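Lista de verificação de segurança — encontro comunitário de homenagem, Salão Bidadora
Vistoria de 23 de abril de 2024, com comentários de Lucyna Górecki

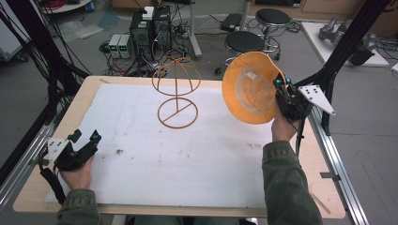

Entrada principal: conforme. As duas folhas da porta abrem bem para fora, e fico contente por ver que o trinco foi finalmente trocado. No bengaleiro, peço que os suportes para chapéus sejam baixos e estáveis, como o de varetas finas curvadas, com uma só haste e base redonda, onde um chapéu laranja de abas fica muito bem — e longe da passagem, por favor!

Lotação: 498 pessoas, com o limite afixado à entrada. Conforme.

Extintores: 2, ambos com selo válido. O do corredor está meio escondido pela cortina; o Ismail Mahrous ficou de a prender.

Velas: só com copo de vidro, e nenhuma a menos de 20 cm das faixas. A rever no dia.

Escadaria de 1874: não conforme. É linda, e todos gostamos dela, mas o corrimão abana no segundo lanço. Fechar até à reparação.

Rampa lateral: conforme, embora convenha varrer as folhas em novembro, na próxima vistoria.

Saída para a Rua Wysocka: falta luz de emergência. Pedido entregue a Thilini Abeysekara.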